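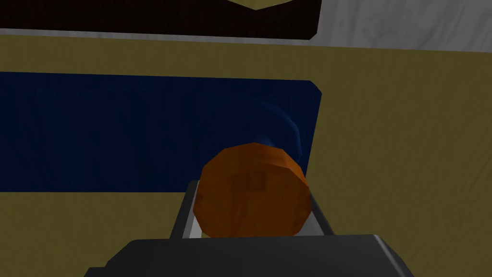 Kodlow 夹爪套件用了四周：机器上岗以后，我们这间备餐包装房的人在忙什么

2020-07-15 文/Divina Tolentino

先交代立场。我在 Skimau 做了七年包装主管，机器到货之前我投的是反对票。后来我被指定为这台机器的负责人，理由是“反对的人看得最仔细”。所以下面这篇评测，请当成一个被招安的人写的来读。

Skimau 做的是套餐箱：调料、罐头、干货、小包装的豆子和面，按菜单配好，装箱，封口，发到订户家里。厂房在 Disden，设备是一条很老的皮带线和四张配货台。白班连我在内 14 个人，大部分人的活儿是同一个动作：看单子，从格子里拿东西，放进箱子。一天下来腰不行，手腕更不行，脑子倒是很闲，所以配货台上的八卦质量一向很高。

Kodlow 这套东西由 Tan 公司代理，箱子里有一只两指夹爪、一个接在机械臂末端的掌座、一台控制盒、一块平板，还有一个仿真软件的授权码。机械臂要另外买，或者像我们一样租。宣传册上写着“开箱即用”。箱子一共开了三个，用是在第九天用上的，从字面上看不算骗人。

安装

Tan 那边派来的工程师叫 Alfredo Castillo，带了两个工具包和一壶自己的咖啡，待了两天半。机械部分装得很利索，掌座和臂之间四颗螺丝，一个快换卡扣，气路都不用接，夹爪是电动的。我以前见过要拖一根气管的机器，那根气管每周都有人踩，所以这一点我先给它加分。

卡住我们的是地。Skimau 的厂房地面有坡度，方便冲水，一百年前大概是个好主意。配货台的四条腿下面常年垫着折起来的纸板，大家早就习惯了，机器不习惯。Alfredo 用水平仪量了一遍，看了我一眼，又量了一遍，最后我们花了一整个下午给一张桌子换可调脚。剩下三张桌子到现在还是纸板。在它们旁边干活的人认为自己受到了歧视，我把这个意见记下来了。

说明书有中文版，翻译质量时好时坏。“夹持力上限”这一节写得很清楚，“异常恢复”一节里有句话是“请将物体礼貌地归还至初始状态”。我们把它打印出来贴在了茶水间。

仿真软件

我原本以为这一部分是给坐办公室的人玩的，结果它是整套东西里我用得最多的。

原理不复杂：在电脑里搭一张桌子，放上要抓的东西，让夹爪在里面先抓。画面很朴素。罐头上的商标糊成一团，圆的东西边上看得出一节一节的棱，材质像从别的游戏里借来的。我侄子十二岁，看了一眼说这是二十年前的显卡。可是夹爪跟物体之间怎么碰、从哪一侧接近、夹到什么位置会滑，它算得比画面看上去认真得多。

第一周我们没让真机碰任何食品，全在仿真里跑。软件自己记账，到那周结束一共抓了 3,204 次，掉了 317 次。Alfredo 看完说不错。我说在我的班上十件掉一件的人，下午我就得找他谈话了。他说仿真里掉的东西不用扫地。这句话我后来用来说服了老板。

掉的那些里面，扁的圆东西占了一大半。罐头立着很好抓，两根手指从两边一合就完了。躺倒了，或者是那种矮罐，夹爪就要判断是夹侧面还是夹上下两面，它经常犹豫，犹豫的时候手指会一张一合，像一只想吃饭又嫌烫的螃蟹。调整接近角度以后好了很多。调整的办法是拖一个滑块，看它再抓一遍，再拖一点。Erlinda Manalo 干这个比 Alfredo 快。她在配货台站了十一年，看一眼罐头怎么躺着就知道该从哪边下手，她只是以前没有滑块。

缺点也在这儿说了。软件没有中文输入法支持，给物体起名字只能用拼音，我们的物料库里现在有一个 doubanjiang，一个 doubanjiang2，还有一个 doubanjiangzhende。保存按钮和“重置场景”按钮挨着，图标都是圆形的，第三天我丢了一个上午的工作。另外它跑起来很吃电脑，办公室那台机器风扇的声音大到会计来敲过门。仿真里的光线也太乖了。我们车间靠窗那一排下午三点以后有太阳斜着打进来，真机的识别在那半小时里会变得很有想象力，这个在软件里怎么也试不出来。最后的解决方案是一块窗帘布，Princess Sison 从家里带来的，上面印着柠檬。

真机上线

第二周开始让它碰真东西，在第一张配货台，只负责四种物料：高罐、矮罐、方盒调料、一种圆的酱碟。人在对面，负责剩下的一切。

先说速度，因为老板第一个问的就是速度。单件算，它比 Erlinda 慢，比我慢，比新来的人快一点。整班算，它赢，原因很没有尊严：它不上厕所，不去看手机，也不会在下午四点的时候突然想起来要讲她表妹的婚礼。但它一小时里总有几次停下来等人，要么是格子空了没人补，要么是某个罐头倒下去滚到了它够不到的地方。停下来的时候它会响，三声，音高很像微波炉。头两天每次一响就有人往茶水间跑。

夹爪本身我是满意的。两根手指夹圆的东西会自动往中间收，东西歪一点进去，合拢以后多半就正了。夹持力可以分物料设，罐头给大一点，纸盒给小一点。我们第一次忘了切换，压瘪了一盒胡椒，整条线打了一上午喷嚏。软胶指垫是消耗品，手册说按磨损情况更换，没写磨损成什么样算磨损。我们的标准是 Erlinda 用拇指蹭一下，她说换就换。Tan 公司卖的指垫不便宜，四片一包，我觉得这才是他们真正的生意。

它不会抓的东西：袋装豆子，网兜装的蒜，任何外面有一层松塑料膜的东西，以及湿的东西。袋装豆子它夹得起来，夹起来以后袋子往下一垂，它就认为自己抓丢了，于是松手，于是真的丢了。Alfredo 说下一版固件会改善。我在这一行待得够久，知道“下一版固件”和“下周二”是两个不同的历法。

清洁方面，掌座的正面是平的，一抹就干净，这个设计我喜欢。手指根部和掌座之间有条缝，面粉很爱去。我们用一支旧牙刷，每班结束刷一次。手册推荐的是一种专用清洁刷，我去查了价格，继续用牙刷。

人

到这里为止都是产品评测该写的。编辑让我多写写“对员工的影响”，我猜他期待的是眼泪或者掌声，两样我都没有攒够。

没有人被裁。这句话我放在前面，是因为每个来参观的人都先问这个，问的时候会把声音压低，好像机器听得见。不过我也不打算替老板写新闻稿：六月里有两个短期工合同到期，没有续，往年夏天是续的。老板说是订单的关系，订单确实也少了。两件事情放在一起，大家各自有各自的算法，茶水间的算法跟办公室的不太一样。

第一张配货台以前站四个人，现在站两个。多出来的两个人挪到了后段，检查成品箱。检查这个活儿名义上更轻，要求更高，工资一样。Princess 被挪过去以后干了三天，跟我说她宁可搬罐头。搬罐头的时候可以聊天，检查的时候要对着单子一行一行看，漏一样就有客户打电话来，客户的电话会写在白板上，后面写着是谁查的。白板是我的主意，当时觉得透明。上星期我把名字那一栏擦了。

手腕的事情是真的变好了。以前每到旺季，药店的膏药是团购的，整间屋子一股薄荷味。Erlinda 的右手戴了三年护腕，现在一周里有几天不戴。她的解释是天气暖和了。我没有跟她争，护腕挂在她柜子门上，我每天路过看一眼。

变得最多的是谁懂什么。以前这间屋子里最有用的知识全在手上：哪个供应商的罐头底边毛，哪种盒子要掐着角拿，哪一批标签会蹭色。这些没人写下来，新人站在老人旁边三个星期就会了。现在这些东西要变成滑块上的一个位置、平板上的一个数，于是我每天花两个小时问 Erlinda 一些她觉得很蠢的问题。“你为什么先拿这个？”“因为它在那儿。”“如果它躺着呢？”“那就扶起来啊。”这个“扶起来”，Alfredo 和我写了一天半。

我想让公司给 Erlinda 改个职称，加点钱，她现在做的事在别的厂有个挺长的英文头衔。人事的答复是系统里没有这个岗位代码。这个申请我已经交了两遍，第二遍附了一张物料成功率的对比表，她调之前和调之后。表做得挺漂亮。还在等。

年轻的几个适应得比我预想的慢，这跟宣传册上的故事不一样。他们上手平板很快，可机器一响，他们的第一反应是等别人来。Erlinda 的第一反应是伸手。伸手当然是不允许的，机器旁边画了黄线，手过线臂就停，她第一周触发停机的次数在全班排第一，第二名差得很远。我给她写过一张提醒单，她签了字，签字的时候问我：那罐头倒了谁扶？我说按暂停，再扶，再按继续。她说三步。我说对，三步。她看着我的样子，好像我刚刚发明了一种新的税。

另外有件小事。机器那一侧比较安静。以前第一张台子是整间屋子的广播站，现在两个人中间隔了一台臂，说话要绕着它说，动作一大还会碰到黄线。有一天中午我发现大家把凳子都搬到了第三张台子边上吃饭，就是脚下还垫着纸板的那张。

另一家怎么用

为了公平，我去问了另一家用户。Vibeke Bech 在城东一间做文具套装的小厂管生产，比我们早用了几个月，装的是同一款夹爪。她的评价比我高。他们的东西全是硬的，方的圆的都有，没有一样会垂下去，也没有一样会打喷嚏。她的做法是让机器先跑晚上那一段，早班来的时候半成品已经码好了，人从来不需要站在它对面。她说这样大家对它没有意见，见不到面嘛。

我问她晚上停机了怎么办。她说停着，早上来看。有一回它抓着一卷胶带停在半空，从半夜举到天亮，早班第一个到的人替它拿了下来，还说了声辛苦。

她也抱怨指垫的价钱。看来这是用户社区最团结的一件事。

她还提醒我一点，我们后来照着做了：每加一种新物料，先在仿真里跑满一个下午再上真机，哪怕看上去跟旧的那种一模一样。“一模一样”的两种罐头，底边差一点点，夹爪就会从那一点点上滑下去。我们的新矮罐就是这样查出来的，供应商坚持说没有改过包装，后来承认改了模具。

钱

具体价格我不能写，合同里有一条，写了 Tan 的法务会来，而我听说他们的法务不带咖啡。能写的是：套件本身的价钱跟我预想的差不多，后面陆续掏的钱比我预想的多。可调脚，黄线，平板的支架，第二块平板（第一块掉进了装面粉的桶里，当时没在开机，现在也开不了机），指垫，培训费里不含的那半天培训。老板有一张回本的表，横轴很长。表上没有我每天那两个小时，也没有 Erlinda 的，我问过，他说那是“内部时间”。内部时间是一种很便宜的材料，我们厂用量很大。

值得买的情形

如果你的物料大部分是硬的，外形规矩，种类不常换，地又是平的，这套东西我会推荐。仿真软件尤其值得，单凭它能让你在一个罐头都不摔的情况下知道自己哪里会摔，我就愿意原谅那个重置按钮。

如果你的货一半是软袋，先别急，等它学会豆子。

如果你打算买来“解放人手”，请先去看看那些人手现在在做什么，坐下来问，问的时候带个本子。我们是装完才问的，顺序反了，补课补到今天。

还有，别把最反对的人指定为负责人，除非你受得了她以后每篇东西都写这么长。

评分

夹爪硬件：四星半。扣的半星在那条积面粉的缝里。

仿真软件：四星。输入法和按钮各有责任。

说明书：三星，其中一星给“礼貌地归还”。

售后：四星。Alfredo 回消息很快，就是每次都先问我重启了没有，而每次确实是重启就好了，这让我很难继续抱怨。

配件价格：两星。

对下午四点聊天质量的影响：负分，未计入总分。

补充：稿子交上去之后，第二张配货台也定下来要装了。老板问纸板能不能先不换，省一点。我请 Alfredo 把水平仪又带来了一次。Erlinda 已经在问第二台的黄线画在哪儿，说要画远一点，她走路要过。

相关阅读
一块防疲劳地垫到底能救几条腿
平板支架横评：桌夹、磁吸和用胶带绑的
给老皮带线换张紧器，我们走了哪些弯路
封箱机三款对比：响的、更响的和卡纸的
读者来信：我们厂的扫码枪为什么总在找不到的地方

投稿与更正请联系编辑部　　版权所有，转载请注明作者　　返回顶部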